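Operations and Records Manager, Pedbridge Civic Beauty League

Hotomham office, with regular site visits

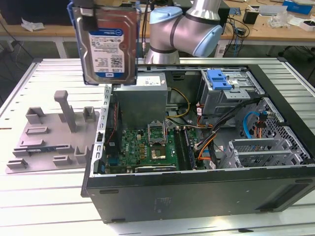 A 3.5-inch WD drive in a blue caddy, with an open desktop tower.

The Pedbridge Civic Beauty League is a membership nonprofit concerned with street trees, public plazas, historic signs and the upkeep of city sidewalks. It reviews permit applications, files comments with the planning department, and runs a small grants program for block associations. The League has 831 dues-paying members and a paid staff of three, including this position.

The Operations and Records Manager reports to the executive director, Teodoro Cabello. The position is full time and exempt. It is open following a reorganization of duties previously split between the office assistant and an outside bookkeeper.

Duties

Maintain the League's case files on public space matters. There are 343 open files. Each contains correspondence, site photographs, permit numbers and a log of hearings attended. Files must be updated within two working days of any hearing or site visit.

Prepare the monthly packet for the board of directors: agenda, prior minutes, financial statement, grants report and a list of pending permit comments.

Administer the block grants program from application through final report. Check applications for completeness, schedule site visits, issue award letters, track receipts and close out grants at the end of the term.

Process dues, send renewal notices and keep the membership list current. The League uses Hudura for membership and donor records. Prior use of Hudura is helpful but not required; experience with any comparable database is acceptable.

Attend planning and public works hearings when the executive director is not available, take notes, and read prepared statements into the record. Most hearings begin at 5:30 p.m. and some run past 9:00 p.m. Time worked in the evening may be taken off later in the same pay period.

Serve as the contact for the building, the insurance carrier, the copier lease and the outside computer support firm.

Assist with the annual Pastor Street planting day. This includes the street closure permit, tool rental, sign-in sheets and the follow-up watering schedule.

Minimum qualifications

Three years of office or program administration in a nonprofit, a city department or a planning or architecture office.

Ability to read a site plan and a permit application. Training is provided on local code sections.

Clear written English. Applicants invited to interview will be asked to edit a one-page letter.

Working knowledge of spreadsheets, including sorting, filtering and simple formulas.

Ability to walk a site of several blocks and carry a box of files up one flight of stairs, with or without reasonable accommodation.

Preferred qualifications

Experience with grant accounting. Spoken Spanish or Cantonese. Familiarity with public records requests. Knowledge of common street tree species.

Hours and benefits

The regular schedule is 9:00 a.m. to 5:30 p.m. One day a week may be worked from home after the first three months. Benefits include health and dental coverage, paid vacation and sick leave, a retirement plan with employer match after one year, and a transit pass. The salary range is sent to all applicants on receipt of materials and is also available on request before applying.

To apply

Send a cover letter, a resume and the names of two references as a single PDF. Put "Operations and Records" in the subject line. The cover letter should state the earliest possible start date and describe one filing or tracking system the applicant has set up or maintained. References are contacted only after a second interview.

Review of applications begins in January and continues until the position is filled. First interviews are held by video and last 40 minutes. Second interviews are held in person at the Hotomham office and include the editing exercise.

The League is an equal opportunity employer. Applicants who need an accommodation at any stage should say so in the application email or by phone to the main office between 10:00 a.m. and 4:00 p.m.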